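Aligning Hand-Held Gripper Trajectories with a Fixed Marker Frame
Lisetti Manipulation Notes > Tutorials > Data preparation
Posted 4th October by Grímur Blöndal
Reading time: short. Prerequisites: a calibrated wrist camera, Python, basic rigid transforms.

This tutorial covers the step between raw hand-held demonstrations and a training set for a visuomotor policy. The output of visual odometry is a camera path in an arbitrary frame, fixed wherever tracking happened to start. The policy does not need a global frame if its actions are relative, but evaluation does, and so does any filter that rejects poses outside the arm's workspace. We use the method Akihiko Arai wrote up for the Custcombe tabletop set in September, with one change to the outlier test.

1. Fix the table frame

Place one printed marker flat-on to the working area and leave it there for the whole session. Measure the side of the black square with calipers and enter that value in the config. Do not use the nominal size from the print file — printers rescale.

If the marker is moved, start a new session folder. The Mikkelsen loader treats each folder as one rigid table frame and will not warn you.

2. Record a mapping pass

Before any demonstrations, record a slow pass of 30 seconds over the table and its surroundings. Keep the marker in view at the beginning and at the end. Include distant structure such as ceiling lights, door frames and railings. A map built only from a plain tabletop has too few stable features and drifts when the gripper closes in on an object.
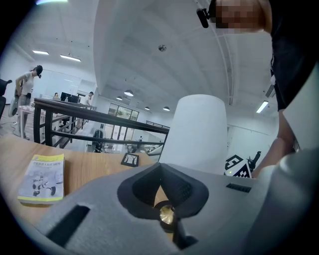

People walking through the background are acceptable in moderation. Their features fail the reprojection check and are dropped. The larger problem is the gripper itself, which stays fixed in the camera view while everything else moves. Mask it with a static polygon before feature extraction. Draw the polygon with the fingers fully open and again with them fully closed, and use the union.

3. Solve for the alignment

For each frame where the marker is detected, you have the camera pose in the map and the marker pose in the camera. Chain the two to get one estimate of the marker pose in the map. Discard estimates where the marker is seen at a grazing angle or near the border of a fisheye image, where corner error grows quickly.

Arai takes the mean of what remains. We take the median translation, drop anything more than 3 standard deviations from it, and average the rotations as quaternions. Flip signs to a common hemisphere first. On our last mapping pass this left 368 usable estimates.

4. Check the result

Run grillov-check on the session folder. It replays each demonstration in the table frame and reports the lowest fingertip height. Negative heights usually mean a wrong marker size or a wrong camera-to-fingertip offset. An error that increases over the length of a demonstration points to drift, and the mapping pass should be recorded again.

Heights within 4 mm of the surface during contact are normal for soft fingers, which bend under load. Grillov has no model of this. Leave the tolerance at its default unless you switch to rigid fingers.

Next: Synchronizing gripper width with image timestamps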